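# The folding cell at Nudville: how it is set up and looked after

The cell has two arms over a white table, and it spends its working hours on clothes: picking them up, moving them, laying them out. It was put together in May, in the back half of the Okelport building, out of parts from two older rigs. The notes on this page are for anyone who has to keep it going when the usual people are away. They cover the grippers, the joints, the wiring and the table, in the order we go through them.

## Grippers

The fingers are the part that wears. They close on cloth, on each other and now and then on the table, and the faces go smooth long before anything looks broken. We wipe them with a dry cloth at the start of a shift and change the pair after 2,000 cycles, or sooner if a shirt cuff slips twice running.

Change both fingers on a hand at once. A new finger against an old one pulls the cloth to one side, and you will spend the morning looking for a fault in the arm that isn't there. After fitting, open them fully, close them on a sheet of paper and tug. If the paper comes out, take the screws back to loose and start again.

The finger bolts come from Fultgate in bags of 500. Don't use the longer ones from the Quezada kit. They go in, but they bottom out before they grip. 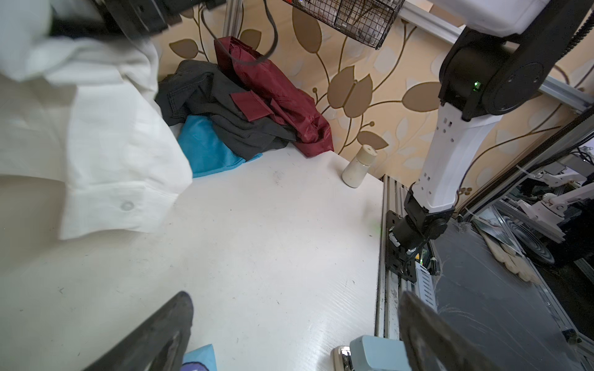
Home the left arm first, then the right, and leave a few seconds between them. If both start together the supply dips and one of them usually drops out with a voltage warning. Clear the warning, wait, and try again. If it comes back 3 times in a row, switch off at the wall and check the plug behind the power supply, which works loose.

## Joints

Each joint gets a check by hand with the power off. Hold the link on either side and rock it gently. A small amount of give is normal at the wrist and not at the shoulder. A gritty feel means the cover needs to come off - do this on the bench and keep the screws in order, as they are not all the same length.

Grease is due every 1,000 hours. Use very little. Any extra finds its way on to the clothes, and a greasy mark on pale cotton does not wash out.

## Cables

Most of our stoppages have been cables. Move each arm slowly through its full reach and watch the slack. It should never go tight, and it should never hang low enough to be picked up along with a sleeve. Tie it back where it does either.

Thin signal wires want a fixing every hand's width up the post. Use the soft ties. The hard plastic ones cut into the sleeving after some months of shaking, and the fault that follows comes and goes and is hard to trace.

## Mounting plates and frame

Go round the plate bolts with the torque key once a month. Mark each one with the paint pen when it is done, and if a line has moved by the next visit, write down which bolt it was. The frame settled a good deal in the first weeks and has been steady since.

If a plate has to come off, the arm on it must be calibrated again before any work is run. Allow an hour.

## Table

Warm water and a drop of washing-up liquid, then a dry cloth. No scouring pads. Lint gathers along the back edge, so run the small vacuum along there before you finish.

Light scratches can be left alone. Anything deep enough to catch a fingernail will catch a thread as well, and should be rubbed down with fine paper and wiped clean.

Write up whatever you have done in the log book on the shelf by the door, with the cycle count from the screen next to it.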